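Search this site Go

About Watkins Juniors

Watkins Juniors is a rugby club for girls and boys, and we've been playing on the Gultarow ground for 20 years now. Estrella Xolalpa started us off one wet January with five children, a borrowed ball and a very patient dog, and we have grown a good deal — there are 106 players on the books this season, from the tiny ones in tag belts right up to the under-sixteens.

We play in the Testano League, and we do like to win, but every child who comes to training gets a game, and that has been our rule from the start. Most of our coaches have children in the teams themselves (or did once, and never quite managed to leave!). New families are always welcome, whether or not you know the first thing about rugby, and your first month with us is free.

Last updated 17 Aug 2025

Contact us | © Watkins Juniors | Back to top 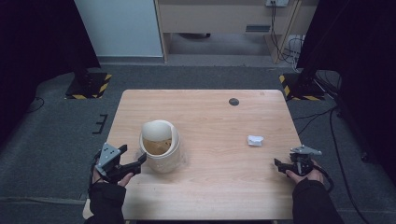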